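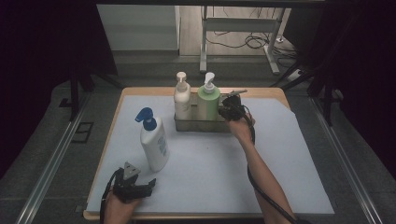

Workshop and Household Tips

Getting ready for a robot open day, and what to bring home from one

The Brillholm workshop opened its doors on 23 May 2023, and a good part of the day was given over to household jobs: setting out soap bottles, filling a caddy, folding cloths, clearing a table. Several readers have asked for the practical points. Some are for people who want to run a demonstration table of their own at a school, library or makers' club. The rest are things we picked up there that work just as well at home by the sink.

Setting up the table

Cover the top with one large sheet of plain paper. Pale blue or off-white is easy on the eyes under strong lights, and it shows a dropped cap or a drip of soap right away. Leave a strip of bare table at the edges so the paper doesn't catch on sleeves.

Tape the corners from underneath. Tape on top gets picked at by fingers and grippers alike.

Use a table that doesn't rock. Fold a piece of card under the short leg and check again after the first hour. A table that was level in the morning had moved by lunch at the Stockdale stand, and they had to stop and reset.

Keep only the items for the job on the table. Phones, coffee and spare parts go on a second table behind you.

Choosing bottles

Pump bottles are good practice pieces. The neck gives you something to hold, and the wide base stands up well. Pick bottles that differ in color and shape so visitors can follow which one is meant. "The green one" is faster than "the second from the left."

A 400 ml bottle is a comfortable size for most hand-held grippers. The 900 ml refill size is heavy when full and tends to swing, so save it for later in the day when people have had some practice.

Fill bottles a third of the way with water. Empty ones tip over at a touch. Full ones make a mess. Lock the pump head down if it has a lock, or slip a cut piece of drinking straw under the collar so it can't be pressed.

Wipe the outside dry before each turn. Soap film makes any bottle hard to hold, and it leaves marks on gripper fingers that are slow to clean off.

Working with a caddy

Go for a shallow one. Low sides let you lift a bottle in and out without raising it far, and you can see what you are doing. Deep caddies look tidy but the bottles catch on the rim.

Metal caddies slide on paper. Two strips of rubber shelf liner under the base will hold one still. We use the same trick on the bathroom shelf now.

Load from one end and keep the open space together at the other end. It is easier to place a wide bottle into one big gap than into two small ones. Put slim bottles in first.

If the caddy has a handle or tab, turn it to the side away from your working hand.

Using hand-held grippers

At Brillholm, visitors could try a pair of grippers, one in each hand, and do the job the way they would like the machine to do it. Most people squeeze too hard at first. A few notes from watching:

Let one hand work while the other rests near the front of the table. Trying to move both at the same time is the main reason bottles get knocked over.

Come in from the side, level with the middle of the bottle. Coming from above usually ends with the jaws on the pump head, and the bottle turns.

Close slowly, wait a second, then lift.

Lead the cables back along the forearm and off the edge of the table. A loose strip of hook-and-loop tape just below the elbow is enough. Leave a loop of slack or the wrist will pull tight when you reach for the far side.

Roll up long sleeves and take off bracelets.

Floors, cables and people

A carpeted work area is kinder to dropped bottles and to feet. Put the hard-wheeled carts somewhere else.

Keep power strips off the walkway and away from any table with liquids on it. Bundle spare cable in loose figure eights – tight coils kink and are a nuisance to undo at the end.

Mark the standing line for visitors before you open. Galside used painter's tape and it came up clean from both wood and carpet.

Run short sessions. We found 9 minutes for each visitor was enough to learn the grip, make a few mistakes and finish one caddy. Longer turns meant tired hands and a line out of the door. With 21 names on the sign-up sheet, keep a clock where you can see it.

At home

The caddy method carries over directly. Lift the whole thing out, wipe the shelf, put it back. Ours gets done once a week now – before, it was hardly ever.

Give each bottle a fixed spot and turn all the nozzles the same way, toward the sink.

Rinse pump heads in warm water every time you refill. If one sticks, work it up and down in a cup of hot water with a spoonful of white vinegar, then rinse well. Never do this with a bottle that has held bleach.

Line a metal caddy with a folded dishcloth if water collects in the bottom. Change the cloth when you change the towels.

Hestell plans a smaller open day next April, with laundry folding in place of bottles. Bring your own towel if you want to try it.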